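Hokero Ablageschale in Weinrot und der Steckdosenwürfel dazu

Startseite > Schreibtisch & Ordnung > Schalen und Tabletts

Ich gebe es zu, ich habe eine Schwäche für Schalen. Auf meinem Schreibtisch landet alles, was irgendwo übrig bleibt, und ohne festen Platz finde ich den Reiseadapter grundsätzlich dann, wenn ich ihn nicht brauche. Die Hokero ist deshalb schon lange bei uns im Sortiment, und ich bekomme immer noch Mails von Leuten, die sich eine zweite bestellen (meistens fürs Sideboard im Flur!).

Das Schöne daran ist der niedrige Rand. Er läuft einmal ganz herum, hält kleine Sachen zusammen und ist trotzdem so flach, dass man von der Seite bequem hineingreifen kann. Und die Farbe – ein dunkles Weinrot, das auf einer weißen Tischplatte richtig was hermacht. Wer lieber gedeckte Töne mag, schaut bitte bei der Dinetus in Sandgrau vorbei, gleiche Form, nur eben braver.

Der Würfel in der Schale

Mehrere Steckplätze in einem kompakten weißen Block, das ist die ganze Idee. Ich nehme ihn gern mit, wenn ich woanders arbeite, und zu Hause kommt er zurück in die Schale, Punkt.

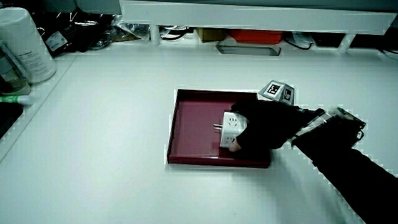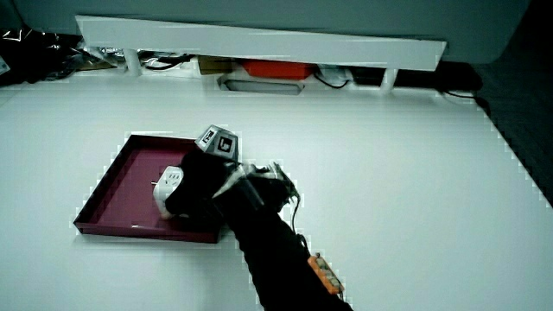

Würfel und Schale auf der weißen Tischplatte, vorne wie hinten im Shop einzeln zu haben.
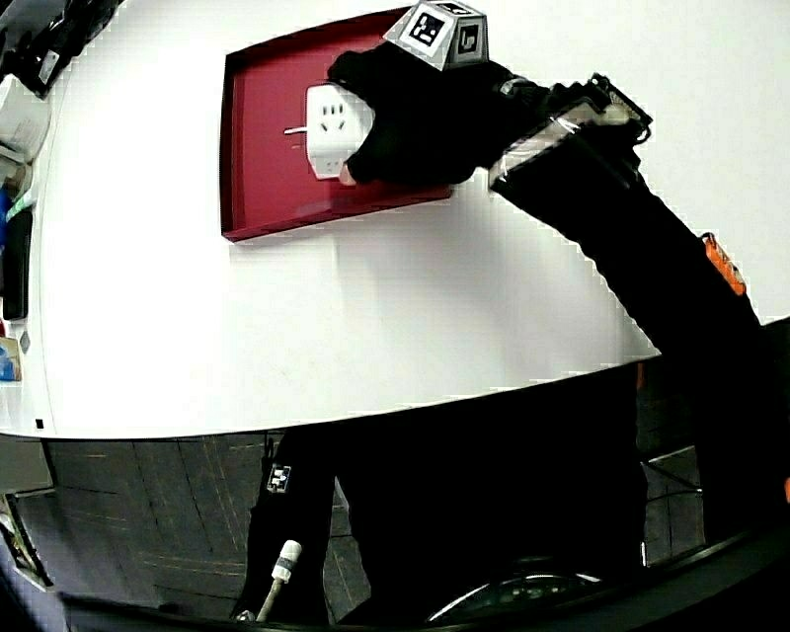
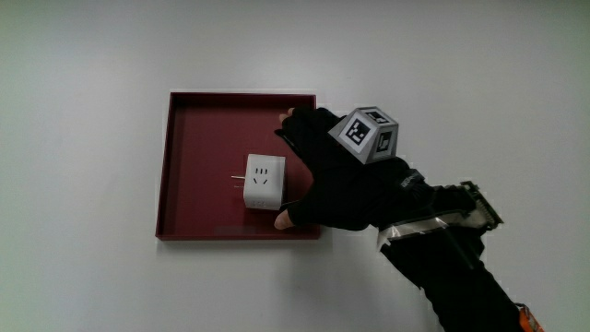 Was ich oft gefragt werde

Passt mehr hinein als nur der Würfel? Ja, klar. Bei mir liegen noch zwei Ladestecker und ein Schlüsselbund mit drin, und es klappert erstaunlich wenig. Für lange Ladekabel würde ich aber etwas Tieferes nehmen, die springen einem sonst über den Rand.

Kann ich den Würfel in der Schale benutzen? Bitte nicht. Die Schale ist zum Aufbewahren da, eingesteckt gehört der Würfel direkt in eine gut erreichbare Wandsteckdose. Und nicht mehrere Adapter hintereinander stecken, auch wenn es gerade so schön passen würde. Vor dem Kauf lohnt außerdem ein Blick auf die Steckerform, die muss natürlich zu euren Dosen passen.

Wie mache ich die Schale sauber? Feuchtes Tuch, fertig. Scheuermilch habe ich einmal ausprobiert und es sofort bereut.

Bestellen und Versand

Die Hokero gibt es einzeln oder im Set mit 4 Stück, den Würfel legt ihr separat in den Warenkorb. Verschickt wird in der Regel innerhalb von 3 Werktagen, im Dezember kann es auch mal länger dauern. Wer noch Filzeinlagen sucht, wird bei Patwary in der Rubrik Zubehör fündig, die kleinste Größe lässt sich mit der Schere gut zuschneiden.

Bewertungen bisher: 82

Passt gut dazu: Kabelbox Flatari, Ablageschale Dinetus, Filzeinlage Patwary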